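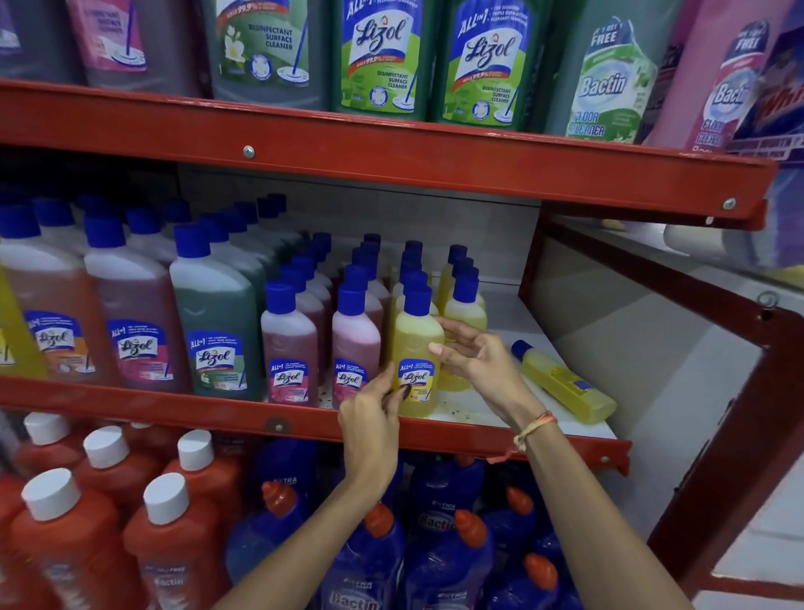
The shelf-restocking study run by the Wivside group began with a complaint about labels. Jucélia Teixeira had been training a manipulation policy, Corer, on footage of people straightening retail shelves, and the policy kept placing bottles with their backs to the aisle.

"It was graded on whether the item was upright and inside the facing," she says. "By that measure it did very well. A shop would have sent it home."

The group's report, dated February 2, 2025, describes what changed. The source material is 2,701 clips recorded from head height by people working in ordinary shops, mostly on household goods. Teixeira and her co-author, Wagner Fontes, relabelled the clips by hand contact: which hand arrives first, which one carries the load, and which one only steadies or turns.

Fontes did most of the relabelling and is blunt about its limits. "You get fingertips and the backs of hands. Force is a guess. If a thumb is behind the bottle, you mark it as hidden and move on. We had an earlier scheme that filled in the hidden contacts from a hand model, and it filled them in with great confidence and poor accuracy."

The hidden contacts are now left blank, and the loss is computed only over those an annotator could see. Fontes considers this the main result of the paper, although it takes up less than a page.

The second change concerns the goal. Each clip is paired with its own last image, and the policy is asked to match the orientation of the label in it as well as the position of the item. Small bottles with identical caps are the hard case. From above, a row of them is a grid of similar discs, and the tracker swaps one for its neighbour as soon as a forearm crosses the view.

"We tried tracking caps, and then we tried tracking labels," Teixeira says. "Labels are better until the bottle is lying down. Then you want the cap again, for the axis. So the tracker carries both and reports which one it is relying on."

Training took some 3,000 hours of compute across the group's machines. Evaluation was done on a two-armed bench unit at the Drolholm lab, on a metal shelving bay stocked with full bottles. In 1,000 trials the older policy left the label facing front in 58 per cent of cases. The new one reached 81 per cent. Time per item went up by 6 seconds, nearly all of it spent on regrasping.

Notburga Pichler, who ran the bench trials, is less interested in the average than in where the failures sit. Most of them occurred in the back half of the shelf, under the crossbar of the level above, where the wrist has to flatten before the fingers can close. "People drop the elbow and come in low," she says. "Our arm has a fixed shoulder height for that bay. It can copy the fingers but it can't copy the approach."

She has asked for the trials to be repeated with the bay raised. That work is scheduled for June.

Asked whether the method would carry over to soft packaging, Fontes says he doesn't know. Pouches and refill bags were left out of the set because their labels fold, and the orientation score assumes a surface that keeps its shape. Teixeira has a small batch of clips with pouches from a shop in Abu Hammour but has not labelled them yet.

The contact labels will be released with the paper. The clips themselves will be available on request – the group is still settling the terms with the shops.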